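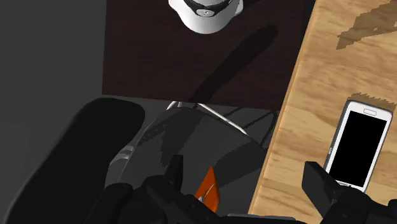
Figure 5. Wrist view from the simulator with the phone on the light wooden table, right finger over its lower end.

4.3 Failure on thin flat objects

The fault reported in this section was not one we went looking for. During the May runs the policy was scoring well on blocks and cups, and the phone task was added late, mostly as a sanity check. It failed in a way the success metric did not pick up. Logged as a pass, again and again. Only when Thoa Huỳnh replayed the force traces did anyone see that the finger had been pressing down on the screen well past the limit set in the controller.

Setup as in Section 3. Same arm, same two-finger gripper, same Coron simulator build, 3000 episodes for training and a held-out set for testing. Wrist camera only. The phone's start pose was randomised on the light table (Figure 5), the goal was to grasp it by the long edges and lift. Force limit on each finger was 14 N.

What happens is easy enough to describe. The approach is fine. The fingers come in low, one of them passes over the end of the phone instead of beside it, and the policy closes anyway. With a cup this would give a missed grasp and a retry. With something this flat the finger lands on top, the wrist keeps driving down, and the contact solver lets the tip sink slightly into the body. Once it has sunk in, friction is enough to drag the phone to the table edge, where it tips and can be caught. Lift detected, episode closed, success.

Episode 1021 is the clearest case. Peak force well over the limit for most of the drag, no stop triggered. On a real phone we would expect a cracked screen at the least, and on a real arm a protective stop or a bent finger. We did not test this on hardware and do not plan to.

Two causes, as far as we can tell. First, the limit was checked against a filtered force signal, and the filter window was longer than the contact spikes. The spikes got averaged away. Murray Sheehan had flagged the window length when the controller was ported from the older McKinnon rig, but the note was filed under tuning and not under safety, so it was never followed up. Second, the reward has no term for contact from above. The policy was payed for lifting and nothing else, so the drag was a perfectly good answer.

A third possibility was raised by Aiguo Hou – that the black screen gives the depth estimate very little to work with, and the finger is placed badly becuase the height is wrong. We swapped in a plain light texture and reran the held-out set. Fewer bad approaches, but the drag still turned up. So the screen makes it worse and is not the root of it.

Fixes tried. Raw force checked alongside the filtered one, hard stop on either. This caught every drag in the replayed set, at the cost of some false stops on heavier cups. Stiffer contact settings for thin bodies – helped, but slowed the simulator enough that we left it off for training. A penalty on downward force during closing is being tested now and is not reported here.

Results in Section 4.2 do not include the phone task.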